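Robot Arm Club at Emside — Frequently Asked Questions
Page updated in June

We receive many of the same questions from new members and from parents, so I put the answers together on one page. Please read it before you write to us.
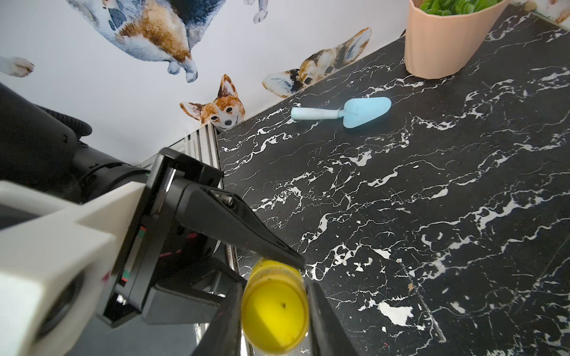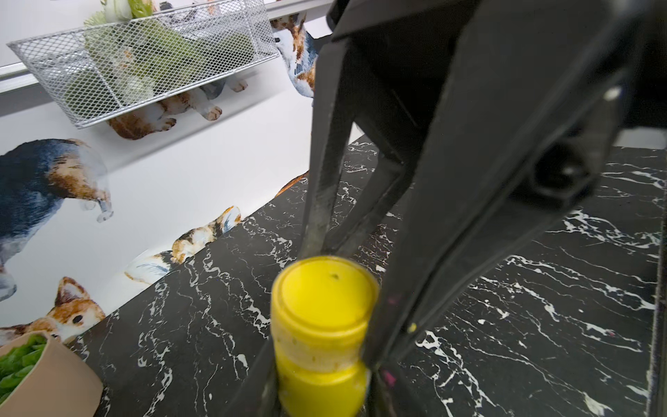

Two grippers on the yellow piece, and below, both arms over the table.
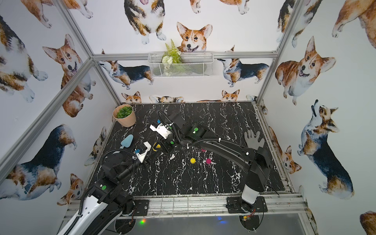 Text: Josué Arruda, Emside Robot Arm Club

Who can join the club?

Any student of the college, from any course. You do not need to know programming. At present we are 13 members and only four of them study engineering. One is from the nursing course and she is among our best operators.

What do you do in a normal session?

We work on one task for several weeks. This term the task is called "garden table". The arms must pick up small things from a black table with a marble pattern and pass them or put them in another place. There is a toy trowel, a plant in a pot and a few small yellow and magenta pieces. One member operates, one member writes the log, and the others wait or prepare the next round. Each round is short, so you will not wait for long.

Which object is the most difficult?

In my opinion, the yellow one with the round shape. It is easy to close the fingers on it and difficult to close them in the correct place. If you hold it too high, it turns when you move the wrist. The trowel looks difficult but the handle is a good place to grip, and most beginners manage it in their first evening.

Why are there two arms and not one?

The competition asks for a task with two hands. Also, passing an object from one arm to the other teaches you a lot about patience. The two grippers come very close to each other and you must decide which one moves and which one stays still. Our rule is that only one arm moves when the distance is less than the width of a hand. Say aloud which arm you are going to move.

Why is the wall full of corgis?

The members voted for this paper. The other candidate was plain grey and it lost badly.

What is the competition?

It is the Brimley Student Cup, in the category for two arms. Each team shows its own task and then does a second task that the judges bring. Last year our team had 37 points and did not pass to the final. This year we hope for better, but you are not obliged to compete. Several members come only for the practice.

How many rounds have you recorded?

When I write this, the log has 2,879 rounds. Of these, 383 are marked as "repeat", which means that the operator or the log writer was not satisfied. We keep them in the log also. Please do not delete a bad round — mark it and write one sentence about what happened.

Do I need to bring something?

A notebook and a pen. Closed shoes are required. If you have long hair, tie it before you enter. Scarves and loose sleeves must stay in the corridor, and I will ask you about them every time, so please do not be offended.

May I touch the objects on the table during a round?

No. Raise your hand and say "stop", and the operator takes both arms away from the centre. Only then you can put your hand over the table. The same rule is for everybody, including me.

I pushed the wrong key and the arm went to a strange position. What now?

Take your hands away from the controls and call the person who leads the session. Do not try to bring the arm back by pushing on it. It happens to every beginner and we will not be angry. It goes in the log like any other thing.

Can we use the arms for our final project?

Yes, if you ask before the end of the first month of the term. Write one page with your idea and how many evenings you need. Last term two students made their project on the subject of sorting by colour, and one made a comparison between new operators and experienced operators. The competition team has priority in the last three weeks before the cup.

What is the difference between the Ullero group and the Schwerdtfeger group?

Only the room. The Ullero room has the two arms. In the Schwerdtfeger room we do the programming part and look at the recordings. New members spend their first two sessions in the Schwerdtfeger room and after that they change every week.

Does it cost anything?

The club is free. The team pays its own travel to the cup, but if this is a problem for you, speak with me in private and we will find a solution.

I missed some sessions. Can I still come?

Of course. Read the last pages of the log before you come — they are kept on the shelf next to the door in both rooms. If something is not clear, ask the log writer of that evening, whose name is at the top of the page.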